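Home | Trails | Trip Notes | Back Issues | Subscribe

Trip Notes: The Ridge Walk Above Riltport

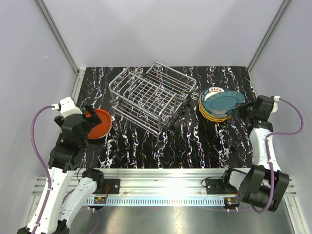
A silver dish rack, with an orange-red plate to the left of it.

I finally got back up to the ridge above Riltport in June, and I've been boring everyone with it ever since, so now it's your turn! The trail leaves from the far end of the gravel lot, past the old sheep gate, and for the first mile you'll wonder why you came. It's all scrub and loose rock. Keep going. Once you hit the pines the path levels off and you get the breeze coming up from the bay.

Savvas Petridis came with me, and we took the left fork at the Karamanlidis spring (the right one is washed out, so don't bother). From there it's 342 steps cut into the hillside. I know because there's a painted number on the last one. Your knees will have opinions.

At the top you can see clear across to Flostden and, on a good day, the lighthouse. We sat there for the better part of an hour eating cheese pies and watching the ferry come in. There were swifts everywhere, diving right past us, and a wind strong enough to steal my hat. If you find a green one in the bushes, write to me.

Bring 2 bottles of water each, more in summer. The bus back leaves from the chapel, not the lot, and the last one is early. We missed it and walked another 60 minutes down the road in the dark, which I don't recommend without a flashlight.

Next month Polyxeni Fragkou has the gorge route.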